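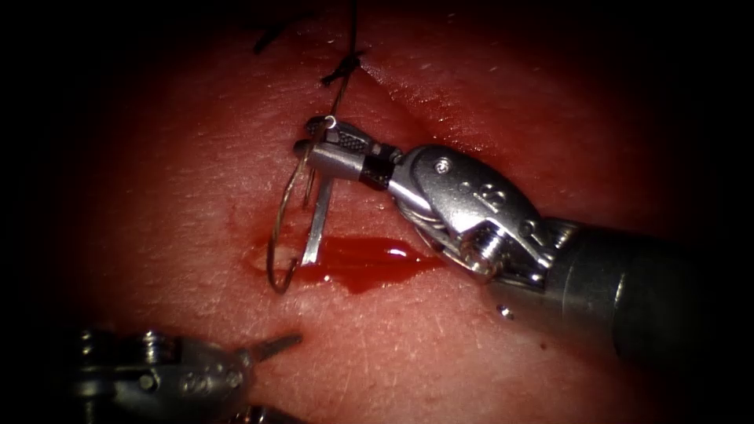
*Curved needle and dark thread on a pinkish-red synthetic tissue pad.*

# About Lellovero

Lellovero makes synthetic tissue pads for suture practice and runs short courses in how to use them. The pads are poured, cured, trimmed and checked in one workshop. The teaching room is on the other side of the same wall, so a pad that tears badly in class is usually back on the workshop bench before the class is over.

The company was started by Ecaterina Manole, who had worked in mould making and then as a technician in a teaching lab. The lab's pads were replaced on a fixed schedule whether or not they were worn, and the worn ones were kept no record of. She began keeping one. Those notes became the first specification, and parts of it are still in use, including the numbering system, which new staff find awkward.

## What we make

There are two ranges.

**Zelel** is the flat practice pad. It has a finely textured upper surface and a uniform body, and is meant for needle entry, needle exit, simple interrupted stitches and knots. The standard size is 137 mm by 100 mm. It is sold singly or in cartons.

**Prenix** is the layered pad. The upper layer is 2 mm thick and bonded to a softer base, and the bond is deliberately weaker than either layer. A stitch placed too shallow will lift the upper layer away from the base. Prenix is used in the second half of our courses and is not recommended for a first session.

Both ranges come in several colours. Customers ask for pale pads because dark thread is easy to see against them, and for red ones because the contrast is closer to what they will work with later. We stock both. Colour has no effect on tear strength in our tests.

## Surface

New pads have a slight gloss. We have tried to remove it and have mostly stopped trying. A matte surface photographs better, but the treatment left a skin that dragged on the needle, and the drag changed after the first few passes. The current surface is the untreated face of the mould.

Fine scratches and small pores in the surface are normal, both on new pads and on used ones, and are not grounds for return. Open voids are. A void under the surface will let a needle drop suddenly, and a learner will correct for something that is not there. Pads are flexed by hand under a side light before packing, and any pad with a visible void is cut up for tear samples.

## Needle and thread

We do not make needles or thread. Our course kits are packed with curved needles and dark non-absorbable thread supplied through Preda, our distributor. Dark thread is used for all teaching. The tails of a knot should be visible without leaning in, and an instructor should be able to check the lie of the thread from the other side of the bench.

The pads will take any common curved needle. Straight needles can be used but tend to lift the near edge of a Zelel pad unless it is clamped.

Notes on handling, taken from the course sheet:

- Enter square to the surface and follow the curve of the needle. Pushing in a straight line widens the hole.
- Grip the needle on its body, clear of the point.
- Leave the tails long during practice and trim them at the end of the session.
- Do not re-use an entry hole. Move along the pad by at least the width of the last stitch.
- Cut old stitches out before storing a pad. Thread left under tension will pull through.

## Working wet

A dry pad is easier than a wet one. Liquid hides the needle point, makes the thread cling to the surface and collects wherever the pad has been pressed down. We introduce red practice fluid once a learner can place and tie a row of stitches dry. It is sold as a concentrate and mixed with tap water.

Both ranges can be used wet. Wipe the pad with a damp cloth after use and wash it in cool water with a mild detergent. Do not use alcohol on Prenix, as it attacks the bond. The fluid will leave some colour in needle holes and scratches, and a pad that has been used wet many times will darken along the most worked strip. The stain is harmless and does not wash off on hands once dry. It does not come out of cotton.

## Testing

Each batch is given a number, and a sample is kept from each. The sample is stitched, loaded and pulled until the thread tears through, and the result is written on the batch card. Batches that fall outside the range are not sold under either name.

The widest change we have made to the recipe was at batch 263, when our base material was reformulated by its supplier and the pads became noticeably firmer. Customers with pads from before and after that batch should avoid mixing them in one class. The batch number is moulded into the underside.

## Courses

Courses are taught in small groups at the bench, with one pad per learner. The first session covers grip, entry, exit and the square knot, and does not go further than that. People who already tie well are still asked to sit through it. Later sessions move to layered pads, then to fluid, then to closing a cut of irregular depth.

We teach clinical students, veterinary students and technicians who prepare skills labs. Our courses do not lead to a licence or a clinical qualification. An attendance record is available on request.

The teaching room closes in August for mould maintenance. Pad orders are filled from stock during that time, but custom colours are not poured.

## Returns and old pads

Unused pads can be returned in their sleeve. Faulty pads can be returned in any state – please include the batch number and, if possible, leave the stitch in place where the fault showed up. It saves us a good deal of guessing.

We take back worn pads of our own make. They can't be melted and poured again, so they are shredded and used as filler in the backing blocks that hold pads steady on the bench. Remove all needles before sending anything. Parcels with a loose needle in them will be refused.

Ecaterina Manole still signs the batch cards and answers most technical questions about fit, clamping and fluid. Questions about delivery should go to Preda, with the carton number.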